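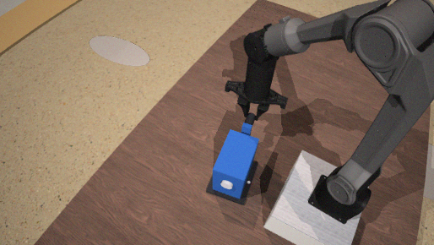
Gripper stops over the pin at the far end of the blue box instead of closing on it

Ronja Backlund
Posted 2024-11-21

I have a small bench cell in simulation. The arm stands on a white block on a wood table, and the blue box sits on a thin black base plate beside it. At the far end of the box there is a small blue tab with a short black pin on it. The gripper is supposed to come straight down and close on the pin.

Position looks fine from above, but the program stops at the close step with error 221. The box model came from Poritz and I typed its pose in by hand. I moved the box once last week when I shifted the mounting block. Which frame should I be checking first?

Tarek Rizk

Check the tool frame before you touch the box. If you swapped fingers and kept the old tool length, every approach will be off by the same amount. Open the tool page, set the tool center point at the fingertips, save, and run the approach at low speed with the close step turned off.

Then look from a low side view with the arm stopped. The top view hides height errors. Mine was set up much like yours, and I compare the fingertips with the top of the pin. 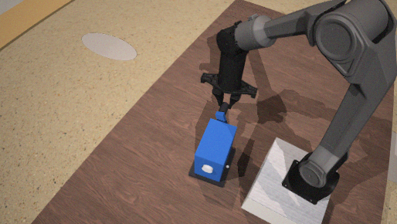 Two fingers pointing down at the dark pin, far end of the blue box.

If the height is wrong, fix the tool length. If the height is good and the fingers are off to one side, go to the box pose. Teach the pin as its own point and hang it off the box frame, so that it follows when you move the box again. Also check that the arm base moved with the mounting block. In my project the base had its own entry and stayed behind.

Eilif Tangen

221 on the Brelico controller is a grip timeout in my version. Default is 2 seconds. I raised it and it went away.

Ronja Backlund

Tool length was wrong, 30 mm short. I had left the old fingers in the file. The base entry was fine. With the length corrected it closes on the pin and 221 is gone, and I left the timeout alone. Pin is now taught as its own point.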